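4.3 Checking the camera streams before loading a policy

Carry out this check after every restart of the Hutia control service, and again if a camera has been unplugged. Both arms must be homed and the Sindach planner must be in Hold.

1. Open Streams and select the overhead and wrist views.
2. Place a folded cloth on the mat and jog one gripper down to its edge.
3. Compare the two views. The cloth must be the same colour in both - if it is not, repeat the white balance in 4.2.
4. Read the frame age under each stream. Anything over 10 ms is shown in red.

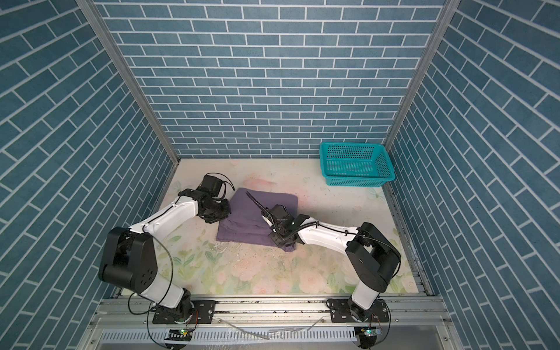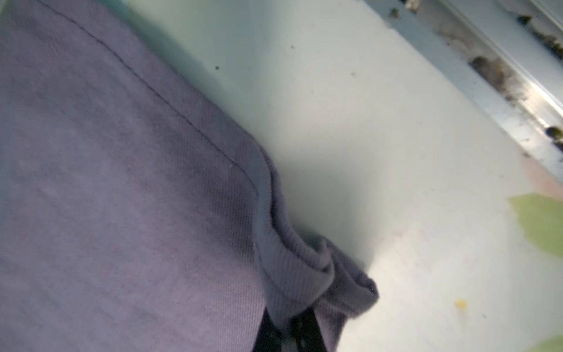 Figure 8. Purple cloth on the mat: overhead view (first) and wrist view (second).

5. Press Log Pair. The service writes 2000 frames per stream, then stops.
6. Run the segmentation test on the logged pair. The cloth mask must be a single region in each view.

Note: Dark specks on the mat can be returned as small extra regions. Clean the mat, or raise Minimum Region to 3 in the Witcombe perception tab.

CAUTION: Do not release Hold while a gripper is in contact with the cloth. The planner resumes from its last stored waypoint, and that may lie below the mat surface.

Section revised January 26, 2026 - A. Norðdahl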